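April, writing notebook, 7:40 in the morning

Picking up the lighthouse piece again, because I left it in such a state last time that I couldn't sleep properly. The plan was to take my old ballad (the Pawlak one, with the ferry) and see if it could be turned into a short radio script without losing the rhythm. Well, it can, sort of! The first two pages went down in one sitting. Then the ferryman had to talk to somebody and everything stopped.

My trouble is that the ballad never needed him to talk. It had 17 verses and he just rowed through all of them looking grim. On the radio you can't look grim. I tried giving him a long speech about the tide and read it out loud in the kitchen, and it sounded like a weather report with feelings. Cut it to 2 lines. Much better, and now he sounds like a man who is cold and wants his supper.
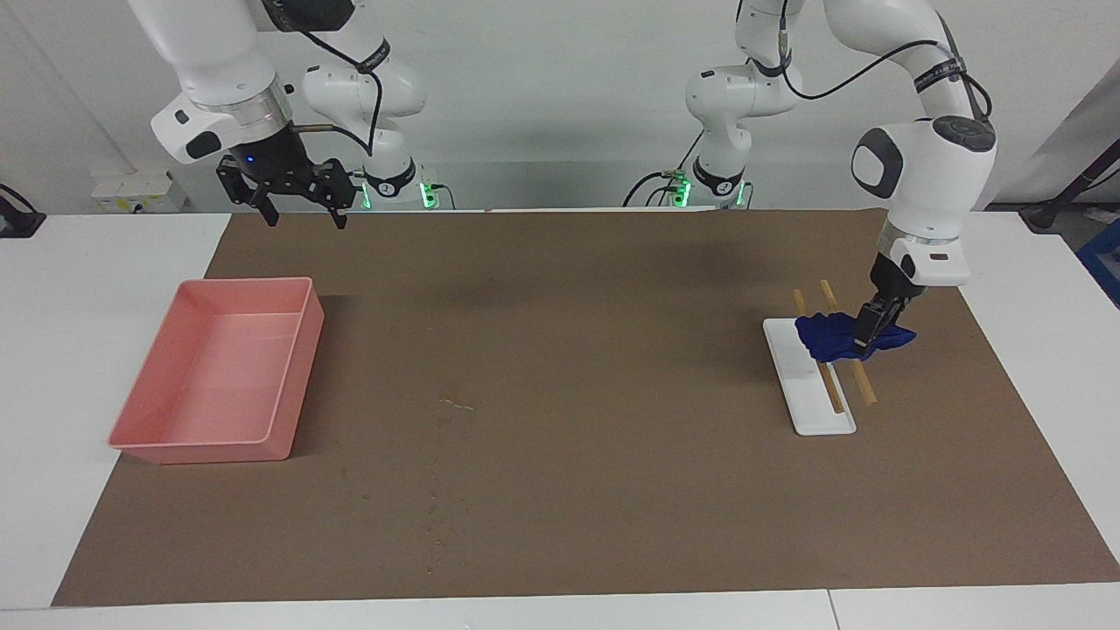
I also swapped the town's name. It was Grendent in the poem, which I only picked to rhyme with "pendant" (I know, I know), and with no rhyme to feed anymore I could call it whatever I liked. It's Hanari now. Say it quietly and it sounds like somebody calling across water, so the daughter can shout it from the jetty at the end of scene one. I'm very pleased with that and will probably hate it by next week.

Things I tried that didn't work: keeping the refrain as a song between scenes (too sweet), having the narrator speak in verse while everybody else speaks normally (confusing, and I kept slipping), and opening with the storm. Everybody opens with the storm. I've moved it to page four and started with the daughter counting coins into a tin, which gives the sound people something nice to play with.

Running time is 25 minutes if I read it at a sensible speed, and I never do. I want to lose a bit from the middle, where the ferry Titavo sits at anchor and two characters explain the plot to each other. One of them could simply not know.

Next: retype scene three, find another word for "gray" (it's everywhere), and read the daughter's part standing up.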